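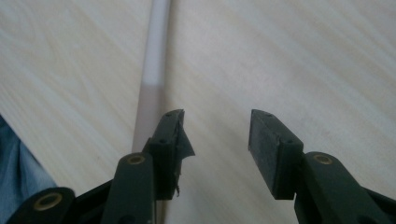

Tanner Charbonneau reckons the whole thing stands or falls on thin objects, and told me so before I'd got my coat off. Grab a mug and any old demo will do, he said, but try a slim handle on a flat table and you find out very quickly whether your method is any good.

I'd gone over to Larerar to hear about the Pikum results, which came out on Oct 31, 2024 and have had people in my inbox arguing ever since. The idea is simple enough to explain over a cup of tea. You don't drive a robot arm about with a joystick. You hold the grippers yourself, one in each hand, and do the job as you'd do it in your own kitchen. The recordings then go off to train the robot, which gets the same sort of fingers and (fingers crossed, sorry) picks up the habit.

The test they've written up is hanging kitchen tools on a stand. It sounds dull and I could have watched it all afternoon! The Pikum team collected 601 runs and kept 552 of them for training. The rest were thrown out, mostly for lost tracking, and there was a fair bit of grumbling about that.
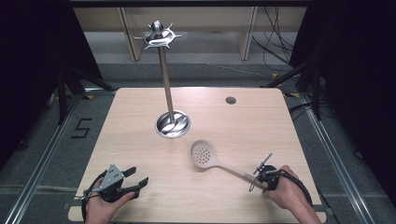

What they changed is how the runs get cut up. Each one is split into 3 stages, which are reach, grip and hang, and the robot learns each stage with a bit of overlap into the next. Their older method, Pollora, swallowed every run whole and tended to lose its nerve somewhere between lifting the tool and finding the hook. With the new one they say the robot needs up to 2 tries at a hook before it gets there, and Pollora often needed a good many more. I did ask how many more and got a shrug, so I'll be looking for that in the longer paper.

I'm quite taken with it, though I've got my doubts about clutter. All the published runs use one tool at a time, and my own utensil drawer looks nothing like that. Tanner said much the same when I brought it up, and added that spoons with long flat handles are still the ones he'd bet against.

The next round starts in January, with the Ebrahimi lab repeating the test on its own robot using the same recordings. I've asked if I can go along and watch that one too.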